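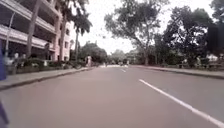 Ea Hjaltested wrote back after reading the first draft of these notes to say that a road collection ought to say more about kerbs, and that she had spent far too long hunting through other people's sets for streets with a proper footpath on each side.

She was right.

Zatov Streets
Data card and general notes
Last revised May 13, 2026

What the collection holds

Zatov Streets is a set of 2492 still pictures of ordinary town roads, gathered for people who care about the street itself: the paving, the painted lines, the planting strips and whatever stands behind them. I began it with planners and drawing students in mind, though I would be very pleased if it found its way to anyone who simply likes looking at roads (there are more of us than you might think).

Folders

surface/ – carriageway, lane lines, patches and repairs
edges/ – kerbs, footpaths, verges
planting/ – street trees, palms included, and low beds
frontage/ – buildings facing the road, with balconies, open corridors and parapets

A picture may be listed in more than one folder. The file itself is kept only once, and the lists point to it.

How we label things

A lane line is marked "long" or "dashed" according to how it is painted, and a road may well have both. Please keep "kerb" and "footpath" as separate labels, even where they are the same grey and run together in the distance. Palms are labelled by trunk, so a tree whose crown is out of view still counts as a tree. Tomás Gallagher and I went back and forth over building colours for most of November, and in the end we allowed two words where one won't do, as in "pink and cream".

Blur is noted but is no grounds for removal. A softened road surface is still perfectly good for line and edge work, and I'd be sorry to lose those pictures.

Known gaps

Very few night streets. Hardly any snow. Side roads are thin on the ground, and the Rafferty batch still wants its planting labels checking – I am getting to it, slowly.

Getting started

Download the starter pack of 1000 pictures first and see how you get on with the labels. Corrections are warmly welcome, however small. Put the file number in the subject line and send one street per message.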